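I have decided to become a person with a white desk. These people exist. I have seen them online, with their single pencil and their one brave succulent, and they seem to sleep well.

My old desk was a brown Geerts with four drawers, and all four were full of cables for things I no longer own. It went to my neighbor's cousin in October. She took the cables too, which I consider her own decision.

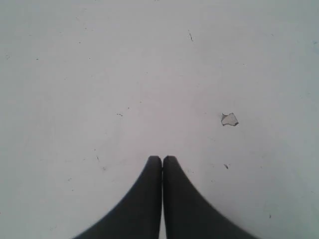
The trouble with white is that you start noticing other whites. The wall is a cold white, the tabletop is a slightly different cold white, and the paint chip I had carried around in my wallet for a month was called Zellska Mist and matched neither of them. I stood there at 6 p.m. comparing them under the ceiling light until I could no longer tell any color from any other color. Then I ate dinner over the sink so as not to put a plate on it.

Next came the question of what gets to live on the desk. I made a list with 20 items and crossed off everything I could not defend out loud. The stapler went, and so did the mug of pens, most of which were dead anyway. The lamp stayed.

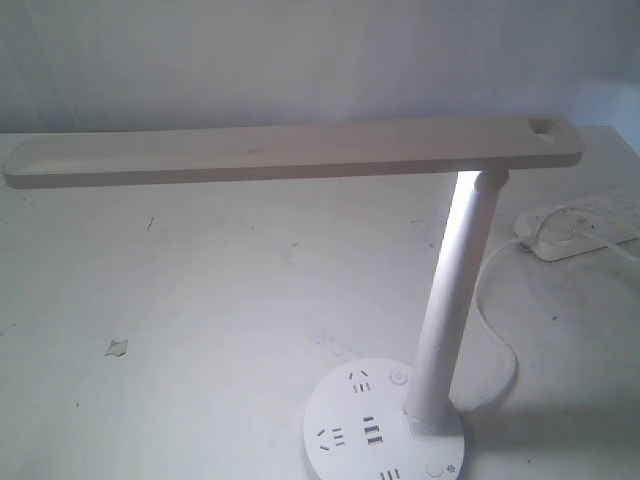 I like a lamp with a second job. Having outlets and USB ports right in the base means I've stopped crawling under furniture to charge my phone, and at 52 I count that as a medical benefit. The cord still has to go somewhere, of course. So far it has refused every route I've offered it, and I'm not a person who buys cable clips. (I bought cable clips. They're in a drawer at my sister's.)

My friend Inna Kostiuk, who owns the same table in black, came by to inspect. She said it looked like a dentist's. Then she asked where I planned to put my things, and I told her that was sort of the point, and she put her purse on it.
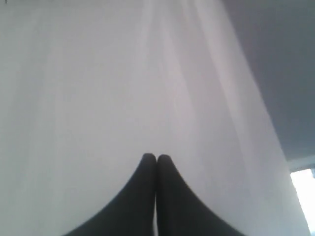 Druvholm, November

A month in, some findings. White shows everything. Crumbs, eyebrow hairs, the ghost of a cup you swear you put on a coaster. I now own a cloth just for the desk — a gray one from Fetik, very soft, hideously overpriced — and I wipe the thing down every morning before I've done any work, and quite often in place of it.

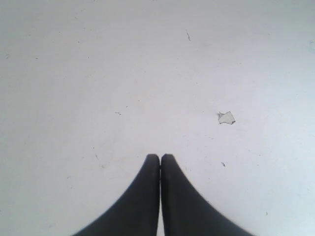
Paper is the worst. Tear one page out of a notebook and you'll be finding bits of it until spring, white on white, visible only when you lean in at the wrong angle. I've started opening my mail in the hallway. Inna wants to know if I'd like to trade tables, and I've told her I'll think about it over the weekend.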